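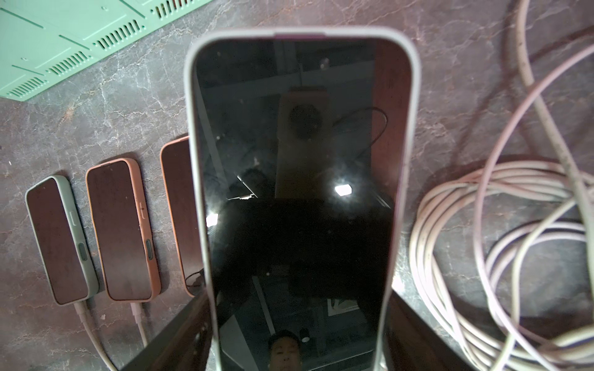 Check the bolts before you touch the code, is how Maureen Sowerby put it to the crew at Torham after the left arm on the phone cell started missing its pickups. She said it twice. By mid-morning the cell was down and the hex keys were out.

Home | News | Workshop | Parts | Events | Contact

The two-arm cell in the Rosenthal building is back running this week after a service that ended up a fair bit longer than planned. Job was meant to be a quick finger swap and a wipe-down of the wrist cameras. Ended up being shoulders, base bolts, a rerouted lead and a full recalibration on both sides.

The cell does phone handling and cable work. Pick up a handset, put it down, bring a lead to the port, again and again. Service interval had been set at 1000 cycles. The left arm got to 429 before the log in Melodix showed it landing a couple of millimetres short, always in the same direction. Not much, but a charging port is a small target.

Danica Danko did the first look. Fingers fine, no play in the jaw. Wrist camera mount was a touch loose, so that got nipped up and the picture checked against the saved one. Arm still landed short. She then took hold of the forearm with the power off and rocked it gently, and the movement was down at the base, nowhere near the wrist.

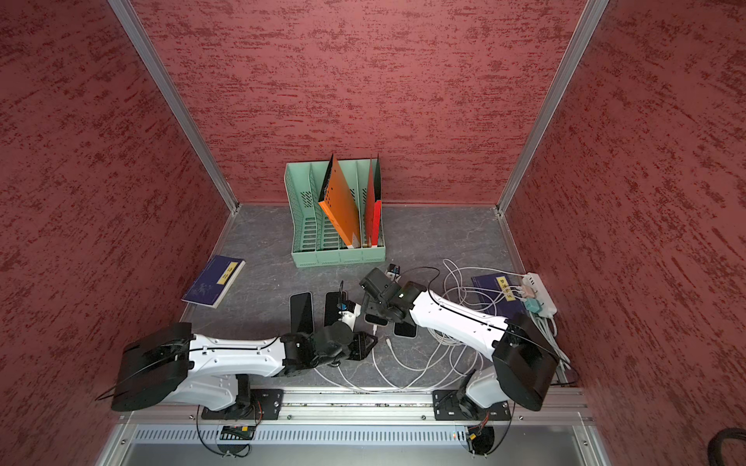 Base bolts are the dull bit of any service and they'd been left off the sheet. Kisier, which looks after the cell, has now put them at the top. The two arms share the one aluminium rail along the front of the enclosure, so a loose mount on one side is worth chasing on the other as well, and both got backed off, cleaned and retightened in the same order. The boards under each base were left plugged in for that, with the wiring tied out of the way first. Thoa Tạ did the tightening and marked every bolt head with a paint pen so a glance will show if one has crept.

Next, calibration. Both arms sent to their rest pose, zeroed, then walked through a short set of touch points on the floor of the cell. Left arm first. The right one was only a hair out but was done anyway, there being no sense in having one fresh and one stale. Whole lot took until about lunch, then again after lunch becuase the first file was saved to the wrong slot.

The rerouted lead was a late addition. One of the arm cables had a tight bend where it comes over the upper link, and at full reach it was pulling. Not failed, no errors from it. It has been given more slack and a softer tie. Zdislava Dvořáček wants the same done on the other side at next service, and a spare lead kept in the drawer instead of on order.
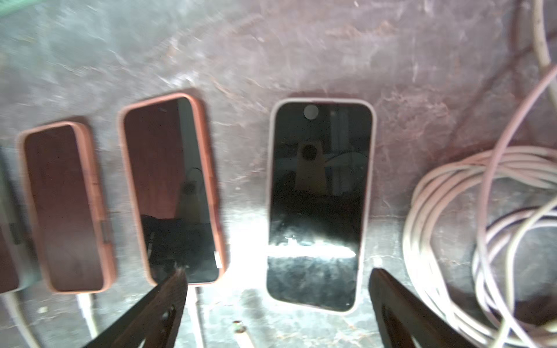 How often should the fingers come off for a proper check? Every 500 cycles under the new sheet, and sooner if the grip starts to slip on a soft case.

The rest of the new sheet, for anyone running something similar:

Base bolts – look at the paint marks at every start-up, wrench on them at each service.

Camera mounts – finger tight is not tight. Check the picture against the saved one afterwards, even if you think you didnt bump it.

Camera lenses – dry cloth, no spray near the wrist.

Arm leads – run to full reach by hand, power off, and watch the bends.

Calibration – after any work on a base or shoulder. Save the file, then open it again to be sure.

Old interval was picked before the cell went onto cable work, which has the arms reaching lower and for longer. Splitting it at 500 means two shorter stops in place of one long one. Danko reckons under an hour each if the bolts haven't moved. Dvořáček is less sure and has asked for the first few to be timed.

Since the restart the left arm has been landing where it should. Early days. Miroslava Skála is keeping the old touch-point numbers beside the new ones in Melodix so that any drift shows up as a trend before it shows up as a missed port, and there's talk of an automatic warning, though no one has been given the job yet.

Parts used: one set of fingers (left), cable ties, thread locker, paint pen. The fingers taken off are not badly worn and have been bagged as spares. New shoulder screws were ordered as well but weren't needed.

The right arm's lead gets done at the next stop. Anyone wanting a copy of the service sheet can ask at the Kisier desk in Torham, mornings are best. The old version ran to over 1000 cycles between stops on some copies, so if you've got a printout on the wall, please bin it and grab the new one.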